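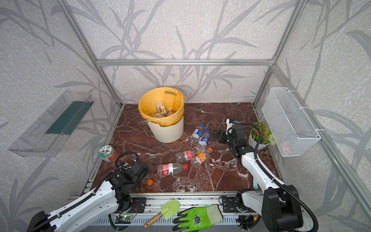
The town that was Dulley

The turn-off to Dulley is on the left, 60 kilometres north of Mustik, just past a grid and a row of sugar gums. The sign went years ago. What remains of the town is a dam, a brick chimney, a line of pepper trees along the old main street and a cemetery with a good fence.

At its largest Dulley had 146 residents. That figure comes from the school inspector, who wanted to know whether the town could support a second teacher and went door to door to find out. He decided it could not. His report, written in pencil and hard to read in places, is the best description of the town anyone has found.

Dulley began as a camp for railway workers. The line was meant to run from the port at Brito through Mustik and on to the grazing country in the north, and the contractor needed somewhere with water. The creek held a deep hole through most summers, so the tents went up beside it. A baker followed, then a blacksmith, then a man selling boots from a dray. By the time the rails arrived there was enough of a town for the government to send a surveyor.

The surveyor marked out 74 allotments in a grid, with a square in the middle for a courthouse. The courthouse was never built and the square was used for football. Most of the blocks sold in the first year, a good number of them to people in Brito who never saw them. Those absentee owners turned out to matter later, when the council wanted to close the streets and could not find anyone to sign the papers.

Three pubs and a flour mill

Sang Võ has been researching the town for most of a decade. He is a retired surveyor himself and came across the original plan while settling a boundary dispute on the neighbouring property. He has since matched most of the allotments to a building, or to the lack of one.

"People assume these places were all canvas and tin," he says. "Dulley had brick. There was a kiln on the east bank and they made their own. You can still pick up halves of them after rain, and they're soft, they crumble at the corners. Not very good bricks."

The mill was brick, and so was the stationmaster's house. The chimney still standing belonged to the house. There were three pubs, all on the same side of the main street, the side nearer the line. The largest was the Junction, although Dulley was never a junction. A branch to the west was promised at several elections, and the publican seems to have named the place on the strength of it.

The general store belonged to a family named Thammasiri, who ran it until the end. The store sold the usual things: flour, rope, lamp oil, cloth, tinned fish. It also acted as the bank for people who had no other. Two of the ledgers survive and are kept in the library at Mustik, where they can be looked at by appointment. The entries show who owed what and for how long, and some of the debts run for years without any sign of interest being charged. One page lists only buttons.

Siriporn Chaimongkol, the librarian in charge of the local collection, has transcribed the first ledger and is partway through the second. The handwriting changes in the middle of the second book, when a daughter took over the accounts.

"The daughter's is much easier," she says. "She also wrote notes to herself in the margins. Things like 'ask about the mule'. I never found out about the mule."

The creek

Dulley had been built low. The surveyor noted flood debris in the trees and put a warning on his plan, but the blocks by the creek were closest to the water and the railway, and they sold first.

There were small floods in most decades. Residents lifted the furniture and waited. The flood that finished the town came at night in August, after a wet winter, and took the railway bridge with it. The stationmaster's log records water on the platform at four in the morning and has no entry after that until the afternoon. No lives were lost. The mill lost its machinery and the lower half of the main street lost its footings.

The railway department looked at the cost of a new bridge and chose to cross upstream on higher ground. The new line missed the town. A siding was put in at the closest point and given the name North Dulley, and for a while people carted their goods across to it. Then they began to move. The Junction was taken apart and rebuilt at Mustik, where the front half of it is now a feed merchant's office. The church went too, on two wagons.
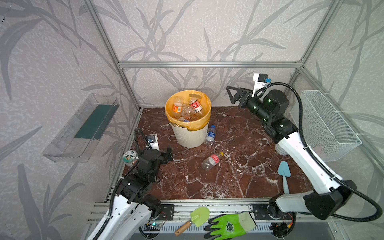

Why wasn't Dulley simply rebuilt on the higher ground?

The land upstream was already held under a long grazing lease, and the leaseholder would not give it up. The council of the day asked him and was refused, and the government did not want to pay to resume the land for a town that had lost its mill. Residents who wished to stay in the district were offered blocks at Mustik in exchange for their old ones, and most accepted.

The school stayed open longest. It stood on a rise at the northern end and had not been flooded, and children from the farms still rode in. When it closed, the building was sold for removal and its whereabouts are not known. Võ has followed up several old halls and shearers' quarters said to be the Dulley school. None has matched the measurements in the inspector's report.

Getting there

The town site is on private land, but the road to the cemetery is public and can be driven in a normal car when dry. The graves nearest the gate are the oldest. Several belong to railway workers and have wooden markers with no names left on them. The pepper trees can be seen from the cemetery fence, looking south, and the chimney is to the right of them. Permission to walk the old streets can be arranged through the library at Mustik, which also sells copies of the surveyor's plan. Close the gate at the grid.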